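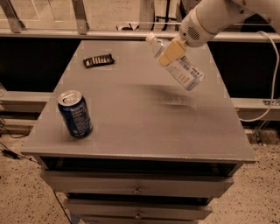

*Fig. 1 — bottle held above the nightstand top, can and wrapper left where they are*

**Minutes — Zondel arm kit review**
Feb 12, 2021, small meeting room, Mandescombe

Present: Ezequiel Ochoa (chair), purchasing, bench team, one from Gunemdale support on the phone. Apologies from the training side.

**1. Last minutes**
Ok'd. One fix — loan term is 15 weeks, not months.

**2. Kit on loan**
Zondel package, supplied thru Beltrán. Arm, parallel gripper, software seat, phone support. Quote stands at 1,480 a month, support included, install not. Ezequiel wants install priced on its own line before anyone signs. Purchasing agreed, has asked Beltrán once allready.

**3. Bench report**
Household items task, gray nightstand. Bottle, soda can, candy bar wrapper. Log has 104 runs to date. Bench happy with the bottle overall. Label side can slide in the fingers if the grip is set low, so grip setting goes up a notch and stays there. Can not scored yet. Wrapper — long discussion. Lies flat, not much for blocky fingers to get hold of. Gunemdale say there is a thinner finger set, extra cost, no price today.

Question from purchasing, do we need the wrapper at all. Ezequiel: yes, flat stuff is half of what customers ask about. Stays in. 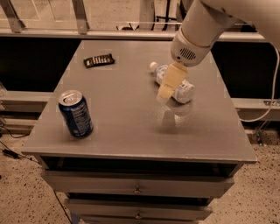 *Fig. 2 — gripper over the middle of the bottle, bottle on its side*

Bottle on its side to be scored separately from bottle upright. Sheet lumps them together now and the numbers are no use for comparing. Bench to split the column.

**4. Cables**
Black cables on the floor left of the nightstand need clipping down. Raised last time too. White cable on the arm side — Gunemdale to confirm how much slack it should have at full reach, manual doesn't say.

**5. Support**
2 tickets open. One is the software seat dropping its licence after a restart, workaround is log in again. Other is the missing page in the gripper manual. Gunemdale will send a PDF. Bench not thrilled with response times, noted.

**6. Decision**
None today. Lean is to keep the kit to end of loan then decide on rental vs purchase. Rental price only held til October per Beltrán, want that in writting.

**Actions**
- Ezequiel — install price, and price hold in writing, from Beltrán
- Bench — split score column, start on the can, clip cables
- Gunemdale — thin finger price, slack figure, manual page
- Purchasing — draft rental vs purchase sheet

Next meeting when finger price is in. Same room.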